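Betreff: Re: [spielmaterial-intern] Bestand Kaufladen und Spielküche – Rückmeldungen zur Liste

Sehr geehrte Kolleginnen und Kollegen,

für die zahlreichen Rückmeldungen zur Bestandsliste danken wir Ihnen. Auf die nachstehende Anfrage aus der Ausleihstelle Jafri antworten wir über den Verteiler, da die Punkte auch andere Stellen betreffen.

> Sehr geehrte Damen und Herren,
>
> in der Liste für die Spielküche sind Geschirr und Lebensmittel
> getrennt aufgeführt, in der Kiste liegen sie jedoch zusammen.
> Soll bei der Rückgabe sortiert werden? Unklar ist uns ferner,
> wie mit Teilen aus rotem Filz zu verfahren ist, bei denen sich
> Flusen und Knötchen gebildet haben. Werden diese ersetzt oder
> weiter ausgegeben?
>
> Mit freundlichen Grüßen
> Ausleihstelle Jafri

Zur ersten Frage: Eine Sortierung bei der Rückgabe ist künftig vorgesehen. Das Geschirr, also Teller, Schüsseln, Becher und Siebe, wird unter dem Kennbuchstaben G geführt, die Lebensmittel unter L. Flaschen zählen zu den Lebensmitteln, auch wenn sie in einzelnen älteren Listen noch beim Zubehör stehen. Die Liste umfasst nunmehr 309 Positionen, von denen 43 neu aufgenommen wurden. Die bisherigen Nummern behalten ihre Gültigkeit.

Für die Prüfung wird der Inhalt einer Kiste vollständig auf einem hellen Tisch ausgelegt. Lebensmittel dürfen dabei zunächst auf dem Geschirr liegen bleiben, die Zuordnung erfolgt erst beim Abgleich mit der Liste. Auf Teile, die vom Tisch gefallen sind, ist vor dem Einräumen zu achten.

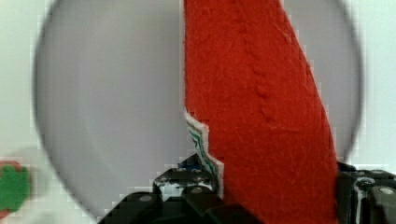
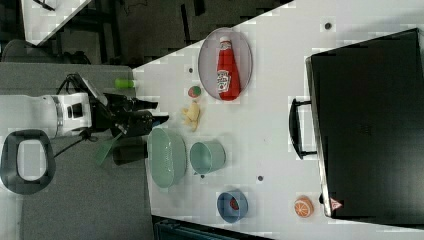 Roter Filz aus der Nähe (erstes Bild); Geschirr und Spiellebensmittel auf dem Tisch, darunter Sieb und Becher in Mintgrün (zweites Bild).

Zur zweiten Frage: Kurze abstehende Fasern und kleine Knötchen gelten als Gebrauchsspuren. Solche Teile bleiben in der Ausgabe. Helle Flusen sind mit der Kleiderbürste oder einer Fusselrolle zu entfernen – Rasierer und Klebeband sind hierfür nicht zu verwenden. Anders verhält es sich bei offenen Nähten und bei Pappe oder Papier mit gerissenen Kanten. Diese Teile sind in der Spalte »Zustand« mit R zu kennzeichnen und bis zur Entscheidung durch die Zentralstelle zurückzulegen. Eigene Klebungen bitten wir zu unterlassen.

Eine Stelle hat angeregt, Obst aus Kunststoff und Obst aus anderem Material in getrennten Beuteln aufzubewahren. Dem wird vorerst nicht gefolgt, da die vorhandenen Beutel nicht ausreichen. Über eine Nachbestellung bei der Firma Skindix wird im Dezember entschieden. Das Budget beträgt voraussichtlich rund 2000 Euro und schließt Ersatzteile für die Kaufläden der Reihe Presari ein.

Die Reinigung von Geschirr mit Lochung – insbesondere der Siebe – erfolgt mit warmem Wasser und weicher Bürste. Filzteile werden nicht gewaschen. Teile mit Aufklebern oder Etiketten sind nur feucht abzuwischen. Vor dem Einräumen muss alles vollständig getrocknet sein.

Ergänzte Listen senden Sie bitte innerhalb von 6 Wochen an die Zentralstelle. Maßgeblich ist die Fassung vom 3. Juli 2023, ältere Vordrucke können nicht mehr bearbeitet werden. Stellen, die ihre Kisten über das Lager Lollarex beziehen, vermerken bitte zusätzlich die Kistennummer in der Kopfzeile.

Mit freundlichen Grüßen
Zentralstelle Spielmaterial
Bestandsführung und Ausleihe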